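4. Sealing the countertop

Before you start

Billow Counter Sealer is for concrete, slate and unglazed stone. Do not use it on laminate or on a top that has been waxed. If you are not sure what was put on the surface before, test a small spot near the wall first.

The room must be at least 60 °F. Open a window and put out any pilot light nearby.

1. Wash the top with warm water and a little dish soap. Rinse twice.
2. Let it dry overnight.
3. Tape the sink rim and the edge of the backsplash.
4. Shake the bottle for 30 seconds and pour a small amount into a tray.

CAUTION: Wear gloves. Sealer on the skin should be washed off with soap and water right away. 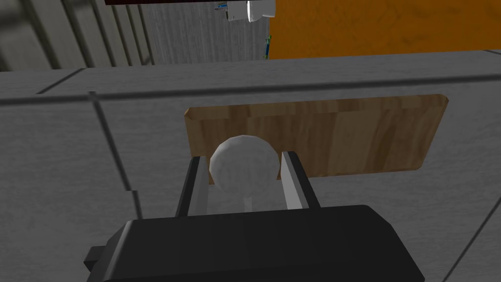

Applying the first coat

5. Start at the back and work toward yourself with the foam pad. Keep the coat thin.
6. Wait 20 minutes, then wipe off anything still sitting on the surface with a dry cotton cloth. Sealer left to dry in puddles turns cloudy and has to be sanded off with 100 grit paper.
7. Wait 5 hours before the second coat. Apply it in the same way, but across the direction of the first.

Note: On gray tops the color may go a shade darker. Some of this fades in the first month.

Using the top again

Light use is fine the next day. Keep standing water, oil and lemon juice off it for a week. A top sealed on Thursday should not be used for rolling dough until the Thursday after.

Store the bottle upright with the cap tight. Do not let it freeze. Used cloths should be laid flat outdoors to dry before they go in the trash.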